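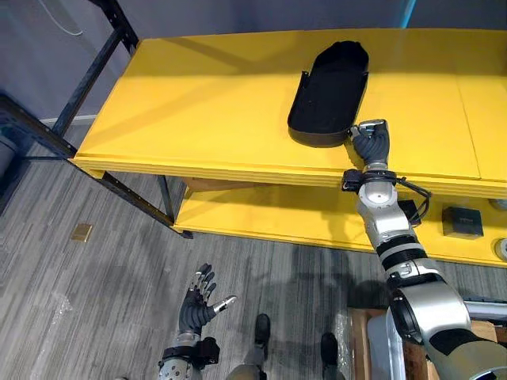
One of the trays on the yellow bench.

How do I stop molded shoe trays from sliding on a glossy painted bench?

Asked in Workshop and Storage, September

We have a long yellow bench with a gloss top and we set black molded trays on it, the shoe-shaped kind with a raised toe and an open heel end. The bottoms are smooth. Any bump to the bench and they turn or creep toward the front edge. I would like them to stay put but still lift off easily, because we move them many times a day. The top is made of panels with thin seams, and I don't want to drill into it. I also don't want glue marks on the paint.

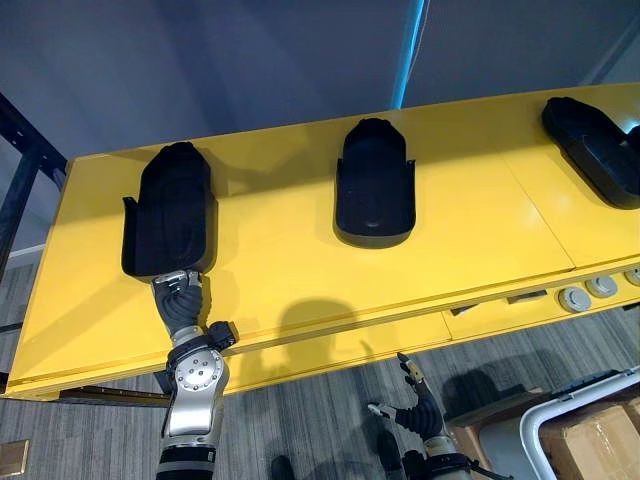

I tried masking tape along the front as a stop. It held for most of a morning and then curled up. The trays came from Skekholm and the seller says there is no matching mat. I have 42 of them, so whatever I put under each one has to be cheap.

2 answers

Pascal Gautier
Use thin rubber shelf liner, the open mesh type without adhesive. Cut one strip the length of the bench and lay it under the whole row. Don't cut a piece for every tray, they wander off and get lost. Wipe the top with dish soap and water first and let it dry completely. If there is any wax or polish on the paint the liner will slide too.

Keep the strip a couple of inches back from the front edge so sleeves don't catch on it. We used the Povdale liner on a painted counter for two years and it left no marks, but it was in the shade. I have seen cheap liner stick to paint next to a sunny window, so lift it once a month and check.

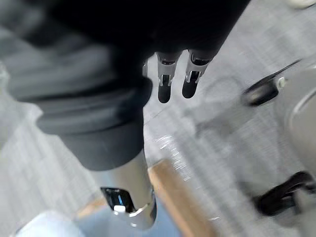
If you want the trays at set angles, draw around each one on the liner with a paint marker. Then anybody can put them back. 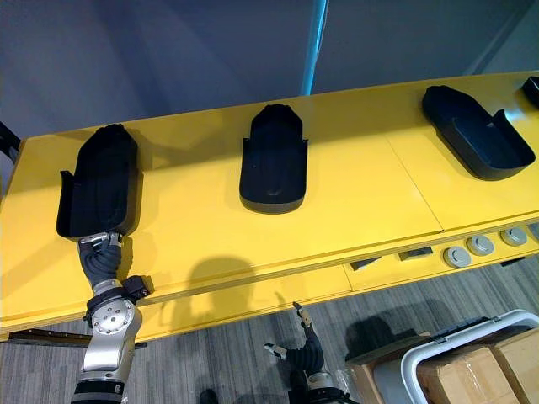

More answers

prerna_k
Clear bumper dots, the kind for cabinet doors. Put 2 at the toe and 2 at the heel. I got a sheet of 20 at the hardware store. They do fall off after a while.

Comment from the asker: Went with the liner. Ordered one roll to try first.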